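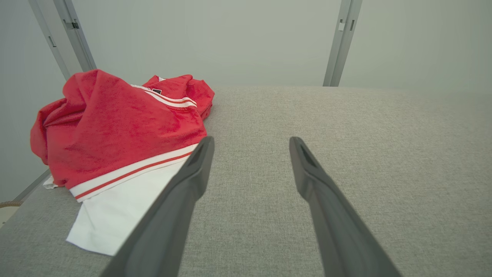
Is it worth locking in a wheat price before January?

Posted by barley_and_debt, 14 September 2019

We farm 106 hectares near Flinden, mostly winter wheat. The merchant (Woriment) wants me to fix part of next harvest now and says prices "can only soften". He said that last year too, then they rose. He's also keen that I order nitrogen through him in the same deal. Am I daft to be suspicious?

Eduard Kolář

Not daft. Ask for the grain price and the fertiliser price on separate sheets. When I did that, the "good" wheat price came with nitrogen at 12 a tonne over what Jorkia quoted me. Once you have both, work out your cost per tonne and see if the fixed price covers it. If it does, sell a portion, and I'd stop well short of half. Read the clause on short delivery as well. In a poor year you could be buying in wheat to fill his contract.

tabrizi_road

Never fix anything. I've been at this more than 10 years and the forecasts are rubbish.

mill_lane

Depends on your overdraft, which you don't mention. If the bank is leaning on you, some certainty is worth paying for. Get 2 quotes at least, and don't believe anyone's chart, mine included.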